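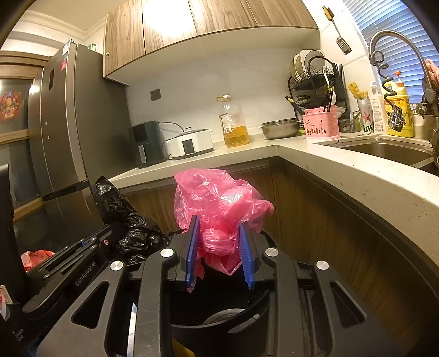 *Page last changed: June*

# Bags, bins and small rubbish: questions from our guests

These are the questions which I receive most often from people who stay with us at Skosholm. I try to answer each one properly. If my English is not clear somewhere, please ask me and I will write it again.

**Which bags go in the kitchen bin?**

Any thin plastic bag is fine as a liner, also a coloured one from the shops. You do not need to buy special ones. The black bags are stronger and I keep them for the big clean-up on Saturday, when everything is collected together.

**Must I tie the bag before I throw it out?**

Yes, please. One simple knot is enough. Press the air out first with your hand, because a bag full of air takes the place of three others.

**Can I put a used bag directly in the bin?**

If it is dirty or has a hole, yes. If it is clean, fold it and put it in the drawer. We have a roll of 50 new bags from Cidley in the cupboard, and with a little care it lasts us a long time.

**What do I do with plastic bags that rustle and do not want to stay folded?**

Make the bag flat, fold it lengthwise until you have a strip, then roll the strip. A rubber band holds it. My neighbour makes triangles, and they look nicer, but I have not the patience.

**Where can I sort my things when I unpack?**

The bed is the best place, as the room and the kitchen are close together. Shake out the sheet afterwards.
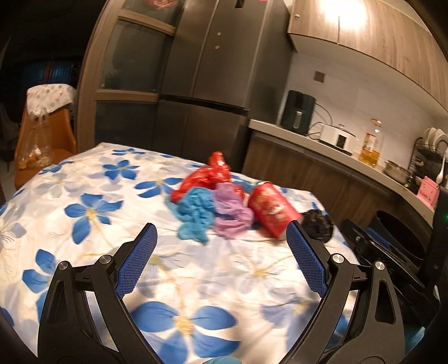

Put cloths in one pile, tins in another and empty bags at the side. Then you can see at once what is rubbish, and you walk to the bin only one time.

**Do you keep empty tins?**

The ones with a lid and a nice colour, always. I use them for tea, buttons and sewing thread. Please wipe a tin with a dry cloth and leave it open overnight before you close it. Plain food tins must be rinsed and go to recycling.

**And old cloths?**

Wash them at 60 degrees if the label allows it. When a cloth is too thin for dishes, it becomes a cloth for the floor, and only after this it goes in the bin.

**How often is the bin emptied?**

Every evening in summer, otherwise when it is full. If you cook fish, take the bag out the same day.

**Whom do I ask if something is missing?**

Write a note to me, Lenka Říha, and leave it in the kitchen. I read the notes before 12.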